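Linha Imhof–Pistard, ronda de segunda, turno da manhã. E. Wieser

Escadas rolantes: ok. A do cais 2 range, avisar Muvier
Elevador: ok, carga 800 kg legível
Extintores: 35 vistos, falta selo no 61
Piso tátil: 2 placas soltas, átrio Umness
Iluminação saida norte: NÃO, outra vez 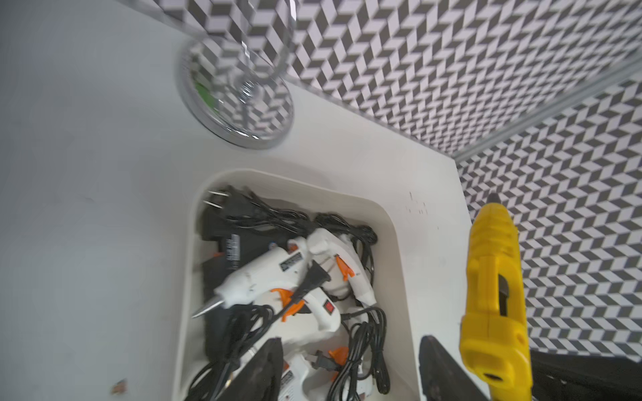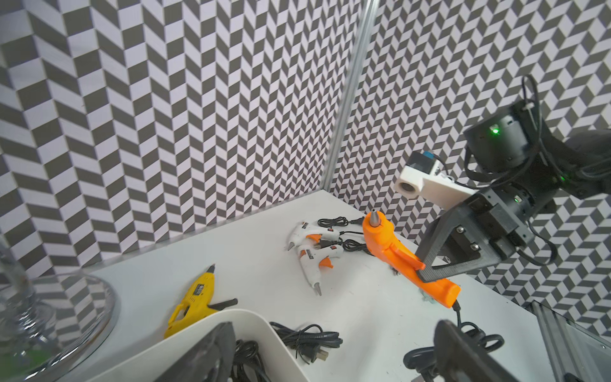

Validadores por fechar, o 80 não lê cartões. Parede em ziguezague como a destas duas fotos fica bem, mas no corredor de Pistard tapa a sinaletica. Pedir faixa lisa atrás das setas. Volto quarta ver as plcas.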